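Sparsam kochen, Einheit 7: Eis ohne Maschine

Heute wird es kalt, und ich freue mich seit Wochen darauf! Grundmasse pro Gruppe: 300 g reife Bananen (in Scheiben, über Nacht gefroren), 15 g Zucker, Saft einer halben Zitrone. Alles pürieren, bis es cremig ist – das dauert, bitte Pausen machen, sonst wird der Mixer heiß.

Wer mag, rührt Joghurt unter (Yantis Variante, großartig!).

Zum nächsten Mal: Preis pro Portion ausrechnen und mit Eis aus dem Supermarkt vergleichen.

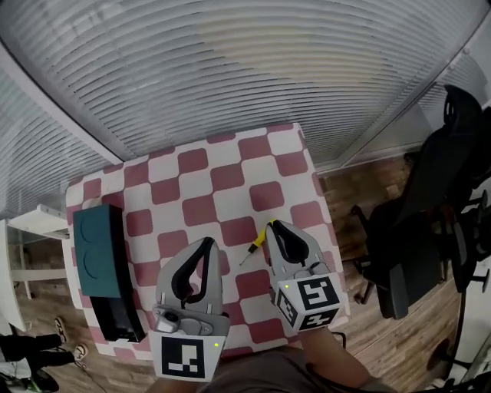 Tisch mit karierter Decke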